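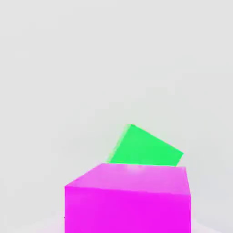
Written by the software lead, Wenton Robotics Club

Section 6: Setting up the two-block exercise in the simulator

Do this section on a club laptop before you book time on the real arm. You need the Ellska simulator installed and your team folder copied from the Hutov drive.

1. Start Ellska and open the file two_blocks from your team folder.

2. In the View menu, choose the close camera. The magenta cube should be large and low in the view, with the green cube behind it.

3. Check the green cube. In this start position it is tilted and partly hidden by the magenta one. Do not straighten it by hand in the editor — your program has to deal with it as it is.

4. Open Settings and set the step limit to 3,000. Leave the other values alone.

5. Set the number of practice runs to 200 and press Run. On the older laptops this takes nearly an hour, so plug in the charger first.

6. When the runs finish, save the log under your team name in the Figueroa folder. Logs saved anywhere else are not scored.

Note: The close camera does not show the bottom of the magenta cube. To check where it meets the floor, switch to the side camera, then switch back before you run.

Note: Wrist rotation is entered in degrees, from 0 to 360. If you type a negative number, the simulator ignores it and keeps the last value.

Caution: Do not load your program onto the real arm straight from this exercise. The speed limits in the simulator are higher than the ones we use on the bench. Change them first, as shown in Section 7, and have a mentor check the file.

If the cubes load in the wrong colors, close Ellska and open the file again. If that does not fix it, copy a fresh two_blocks from the Hutov drive. Your own program is stored separately and will not be overwritten.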